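Household Sorting and Storage Support
Progress report to the Vahidi Fund
Submitted by the Irkoro Community Housing Service
5 Dec 2019

1. Purpose of this report

This report covers the second funding period of the Household Sorting and Storage Support project. It describes the work completed in residents' homes and in the shared rooms at Punov House, the use of grant funds to date, and the changes we request for the final period.

The sorting sessions deal with small household items that collect on tables, counters and windowsills. Larger furniture and clothing are handled under a separate agreement and are not included in the figures below.

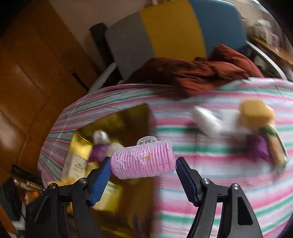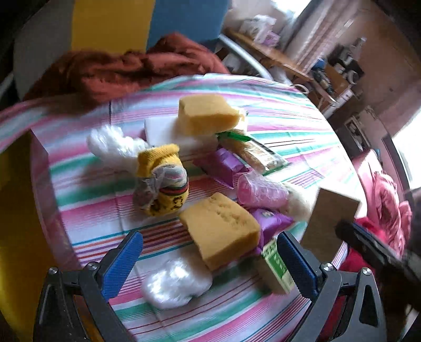 Small items on a striped cloth during the tabletop sorting activity.

2. Work completed

During the period, 42 households completed the full sorting program. Each household received an introductory visit, a tabletop session and a follow-up visit. A total of 2,876 items were recorded on the session sheets. Of these, 1,908 were kept and given a fixed storage place in the home. The remaining items were passed on, recycled or discarded, according to the resident's decision.

The tabletop session remains the central part of the program. A resident selects one drawer, shelf or bag, and the contents are laid out on a covered table. Items are then grouped by where they will be used. The four standing groups are kitchen and cleaning, food, personal care, and clothing and textiles. A fifth group is available for packaging, which is reviewed last.

Personal care items took the most time in this period. Hair rollers, clips and similar articles are light and easily mislaid, and many residents had them in several rooms. Staff now recommend one open box for this group, kept near the mirror where the articles are used. Rollers are checked for lint and thread before they are put away.

Cleaning sponges were the item most often found in duplicate. The session sheet has been revised to record unused and used sponges separately. Unused sponges go to a single place under the sink. Sponges already in use are kept only if the resident wishes to keep them, and are assigned to one task.

Packaged snacks are moved to the kitchen at the end of each session. Printed dates are read with the resident before anything is shelved. Single socks are held in a mesh bag for one laundry cycle, after which the resident decides whether to keep them.

Plastic bags continue to present difficulty. Residents value them and are reluctant to reduce the number kept. Our present guidance is to flatten and fold those in good condition and to limit storage to one container. Compliance at follow-up visits was uneven, and we do not regard this part of the program as settled.

3. Materials and equipment

Storage boxes and labels were purchased from Zarevik under the existing supply arrangement. Delivery of the first order was late, and the opening sessions were held with boxes already available in residents' homes. Several residents preferred to continue with their own boxes. We therefore reduced the second order and carried the unspent amount forward within the same budget line.

Table coverings were added to the equipment list. A cloth prevents small articles from rolling and protects the resident's furniture. Patterned cloths were accepted where the resident already had one, although staff report that pale items are easier to find on a plain, dark surface. Two plain cloths have been ordered for Punov House.

4. Variations from the approved plan

Follow-up visits were scheduled to last half an hour. In practice, many ran longer, especially where items had returned to the table after the first session. Additional staff hours were met from the training budget, with the prior agreement of the Fund. The evening session at Punov House was discontinued after low attendance, and its hours were transferred to home visits.

The printed guide for residents is behind schedule. The text is complete, but the section on food storage is being rewritten in shorter sentences after comments from residents.

5. Plans for the final period

The final period will begin with the households on the current waiting list. Staff will use the revised session sheet from the first visit, so that results can be compared across all homes. The printed guide will be issued in large type, with a blank page for the resident's own list of storage places.

We request approval to move the remaining evening session funds into the home visit line. The total grant amount would not change. A revised budget table is attached as Appendix B, and the blank session sheet is attached as Appendix C.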